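Memon opens question wall for visitors and staff at its Osbridge learning center

OSBRIDGE, February. Memon, a supplier of writing boards and classroom furniture, has opened a new room for group work in its learning center in Osbridge. The main feature of the room is a large glossy whiteboard which the company calls the question wall. Teachers, students and office teams can reserve the room free of charge until the end of the school year.

The idea came from the training department. In many meetings, participants wait until the end before they ask something, and then the time is already finished. At the question wall, everybody may stand up during the talk and draw a question mark on the board. The speaker sees it and stops at the next suitable moment. It is not necessary to write the full question.

"We tried it first with our own staff in Drusovton, and in 11 meetings we received more questions than in the whole autumn before," said Guangming Jiang, head of training at Memon. "Some colleagues draw very small marks and some draw very long ones. For us it is all the same, a question is a question."

The room has movable tables and chairs, and groups can arrange them as they prefer. Dry-erase markers and cloths are provided. Visitors are kindly asked to use only the markers from the room, as permanent ink can damage the surface, and to clean the board before they leave.

Reservations are possible for periods of up to 3 hours. The first groups came from the evening courses of Arkommont, a local association for adult education with 3,435 registered learners.

"Many of our learners are shy to speak in a new language," said Bushra Lodhi, course coordinator at Arkommont. "To draw a sign on the board is a smaller step for them. After this, we speak together about what was not clear."
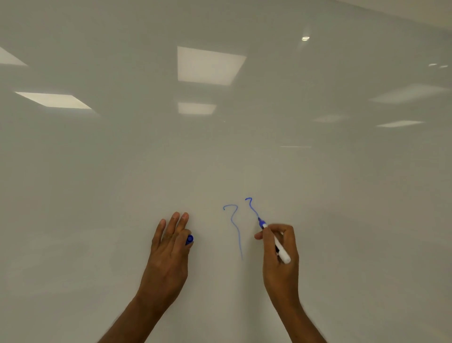

Question marks in blue dry-erase marker on a glossy whiteboard. Photo: Memon

Together with the opening, Memon has printed 2,000 copies of a short guide for teachers who wish to use the same method with the board they already have. The guide explains how to introduce the marks to a group and how to answer them without losing the subject of the lesson. Copies are available at the reception of the learning center and can also be ordered by schools at no cost.

Press contact: Guangming Jiang, Training Department, Memon, Osbridge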